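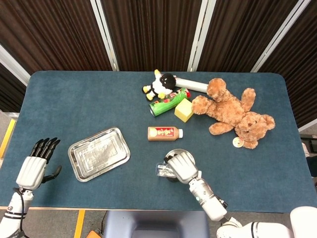
*Steel tray on the felt-topped table.*

## Pitch and ground report: turf wicket renovation at Stiscombe

16 September 2025

The main square at Stiscombe has come through winter in better order than last year. Clegg hammer readings on the two centre strips are within five units of each other, and the low area at the Mesov Road end has held its level since it was topped up in March. Strips one and seven are behind the rest and will not be used for senior matches before the first round of two-day fixtures is complete.

### Preparation schedule

Pre-season rolling began with the light roller on the full square, working across the line of play first and then along it. The heavy roller stays off any strip until the profile is moist to at least 75 mm. Last season it went on too early on strip four, which sealed the surface over a soft base and gave the tennis-ball bounce that visiting sides complained about through most of the first half.

Match strips will follow a ten-day cycle:

- Day 1: deep soak, applied in short runs with time between them for infiltration.
- Days 2 to 4: cut to 8 mm, light rolling morning and evening.
- Days 5 to 7: cut to 5 mm, heavy roller in sessions of no more than 40 minutes.
- Days 8 and 9: final cut, rolling as moisture allows, hessian on overnight.
- Day 10: mark creases and hand over to the umpires.

Captains asking for a change to the cut height must do so before day 5. Requests made on match morning will be declined.

### Clay and couch cover

The 2024 top-dressing used a clay from a different pit and it shrank more than the existing profile. Cracking on strip five reached the good-length area by mid-afternoon of most matches. This year the club has gone back to the original supplier, Verhoeven, and 44 bags have been delivered and stored in the mower shed. Please do not stack training gear on top of them.

Couch cover on the bowlers' footholds is thin at the river end. Plugs have been taken from the nursery block and set in at 100 mm spacing. The area is roped off and should stay that way until the ropes are removed by ground staff. Fielding drills are to be held on the western outfield in the meantime.

### Outfield

The outfield was cored and swept in late winter. The mower is set at 15 mm and will drop to 12 mm once growth picks up. The boundary has been re-measured and the rope shifted on the scoreboard side, where it had crept in over several seasons. Square boundaries are now even to within a metre. Juniors will continue to play to the inner dots.

Two sprinkler heads near the sightscreen are sitting high. They have been marked with paint and will be reset before the first trial match. Fielders should be told about them at the toss if the work has not been done.

### Nets

The three synthetic nets are open. The turf nets will open once the table has had four full rolling sessions, with two strips in use at a time and bowlers rotated across the width of each crease. Spikes are not permitted on the synthetic surface. Full rubber soles only — this includes coaches feeding a bowling machine.

Side netting in lane two has been restrung along the bottom cable. The tear at head height in lane three has been laced as a temporary repair and should be checked before each session.

### Scoring and averages

The revised averages for last season are now on the noticeboard. Second-grade aggregates have been corrected after a scorebook error in the away match against Stosilton, where the innings was entered as 341. The umpires' sheet and the opposition book both give 324, the difference being a page of extras carried forward twice. The result stands and no individual batting figures change, but two bowlers' economy rates have moved slightly.

Scorers are reminded that both books must be reconciled at the fall of each wicket and at every drinks break. Electronic scoring does not replace the paper book in this competition.

### Covers

The new hessian is in two widths. The wider roll goes on first, directly over the strip, with the flat sheet above it and the overlap facing downhill. Covers must be lifted clear of the square when they come off. Dragging them scuffs the edges of the adjacent strips and brings clay onto the outfield.

Anyone rostered for covers should be at the ground 90 minutes before the scheduled start. The roster for the opening rounds is on the shed door.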